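Visit report: Trodia Theatre workshops and the Plandard festival open day
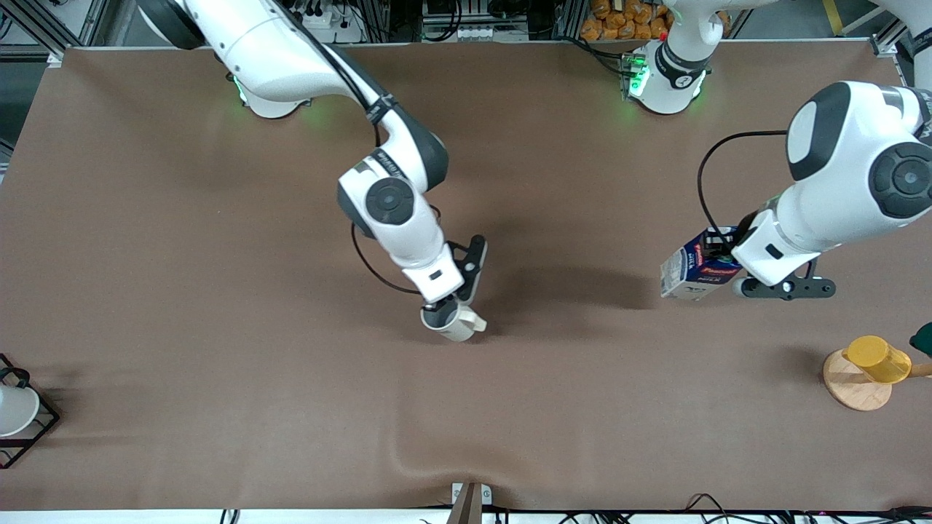 We left on the Thursday morning train and got to Trodia a bit after 10, which gave us time for a coffee before the doors opened. The open day is held each June by the company that runs the Plandard outdoor theatre festival. It is aimed at people from other festivals, mostly small ones like ours, who want to see how the place is put together before the season starts. Four of us went from our programming group. These notes are for the members who couldn't come.

The theatre is a former wool store on the river side of town. The main hall seats 100 on raked benches, with a second, smaller room upstairs used for readings and school groups. The festival itself happens in the park behind, but everything is built, rehearsed and stored in the wool store, and that was the part we had asked to see.

The morning started in the workshop. They build all their sets in panels that fit through a standard double door, and each panel is painted on both sides so it can be used in two productions. Last season they got through 11 productions with one set of panels and a lot of repainting. The head of the workshop told us the paint budget was now bigger than the timber budget. We have been throwing away most of our flats after each run, so this is worth a proper look at home. I have the panel dimensions and will pass them on to anyone who wants them.

Wardrobe is on the floor above. Costumes are hung by size and not by play or period, with a coloured tag for the century. It looks odd at first, with doublets hanging next to army greatcoats, but the wardrobe staff said fittings take half the time they used to. The room has no windows and they run a dehumidifier all year. Ours get damp every winter and I think we should price one.

Lunch was sandwiches in the foyer. We sat with two people from the Rajput Players, who tour a shortened Twelfth Night to country halls with a cast of six. They carry the whole show in one van and a trailer. They are looking for a venue in our area for the autumn, and I said I would put them in touch with our bookings person. They need a flat floor, a kettle and somewhere to park the trailer overnight.

In the afternoon we had a talk on programming. Plandard takes no more than three visiting companies in a season and books them 18 months ahead. Each visiting company gets a fee, beds and the use of the upstairs room for one day of rehearsal. In return it gives one workshop for local schools. The festival used to pay by box office split and dropped it after two wet summers when hardly anyone was paid properly. There were plenty of questions about this, mainly from groups still working on a split, and the session ran over.

The ticketing session was less useful. It was run by Stimico, the firm that handles their bookings, and was pitched at bigger venues than ours. The one thing I noted was that Plandard holds back its front row until the day and sells it at a low price from the park gate. The queue starts early and they said it brings in a lot of first-time visitors. We could try it on our Wednesday nights without any new software.

At four o'clock we walked through the park to see the stage site. It wasn't built yet. There is a shallow bowl in the ground with a row of plane trees behind it, and the trees do most of the work in keeping out the road noise. Power comes from a box beside the old bandstand. The toilets are a long way off, on the far side of the rose beds, and they admitted this is their most common complaint. If it rains before interval the show moves into the wool store. If it rains after interval they keep going unless the actors are slipping.

The day finished with a rehearsed reading upstairs of a new translation of a Romanian comedy. It was uneven and too long in the second act, but the cast were good and it was well attended for a weekday. They are thinking of giving it a full production next year.

Travel notes for anyone going next time. The station is a 10 minute walk from the theatre, flat all the way. Parking in the lane is for deliveries only. The open day is free but you have to book, and the workshop tour fills first. Programs and the handout on visiting companies are in the blue folder in our office. Please put them back when you've read them.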